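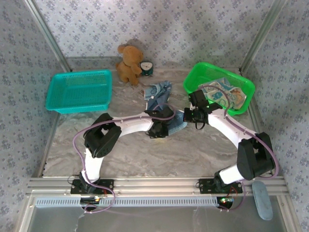

4.2 What counts as folded

Karras's April survey of household linen scored 1,066 pieces as either folded or not folded. We doubt the split is that clean. A small cloth heaped on the floor is an easy call, and so is a shirt in a drawer. Towels are harder. Thick terry hides its layers, and a stripe or a hem may suggest a tidy edge where the corners do not meet. The Mavromatis scale, with its 80 steps, claims to settle such cases (Figure 2), but we could not get two raters to agree on them.

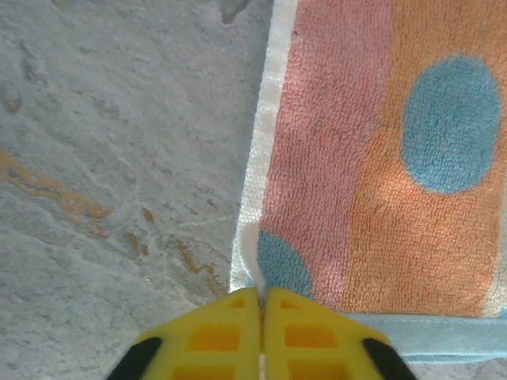

Figure 2. Folded terry towel with pink and orange stripes, on gray stone with a marble-like texture.

Color may also mislead — raters seemed to follow the stripes first. We therefore treat the published scores with caution.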